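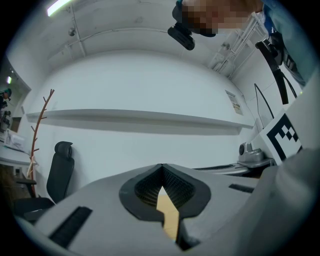
Upstairs, looking up at the ceiling and its pipe.

Friday, December 18, 2020

Onion skins again! I know, I know, but the last skein from the Brirkurach fleece came out such a good rusty gold that I wanted to see whether it was a fluke or whether I can do it on purpose. Same pot as before, skins simmered and left overnight, then strained through the old pillowcase (which is now a permanent mustard colour and has been retired from bedroom duty).

Weighed out 60 g of wool, the Drandlow two-ply this time and not the Brirkurach, so yes, I have already changed something and Carleen may tell me off. Alum only, no cream of tartar. In at 2, out after 30 minutes for the first skein, and the second left in to cool with the bath.

First one is a clear yellow, brighter than I wanted. Second is much closer to the rust but patchy near the ties – I think I tied it too tightly, same as with the madder in the autumn.

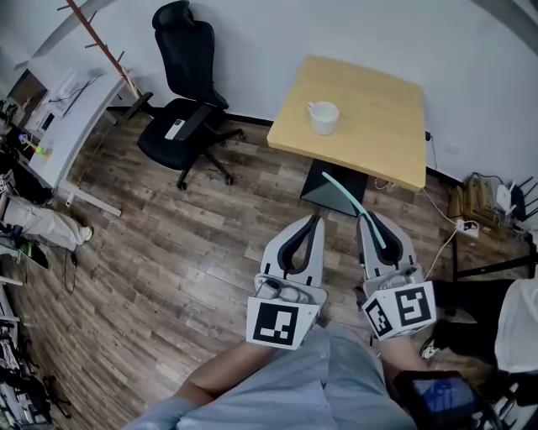
Rukhsana reckons the ties are only half of it and that the wool went in too dry. She soaks hers for a whole evening, and says anything less leaves air in the middle of the skein and the dye just goes round it. Mine had a quick dunk while I ate my toast, so she may have a point.

Next go: long soak, loose figure-of-eight ties, and the Limo washing liquid for scouring instead of the cheap stuff, which left the wool feeling a bit squeaky. I'd like to try a dash of iron at the end on one skein too, to push it towards olive.

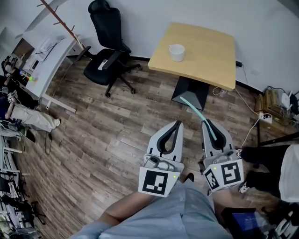 The iron wants its own pot, though, and I'm not using the good one, because the last time it got near iron everything came out a sort of pond grey for weeks. There's a dented pan under the sink that would do.

Bath is saved in the lidded bucket. Please don't tip it, there's still colour in it and I want an exhaust skein on Monday. Skins are down to half a bag, so keep yours for me.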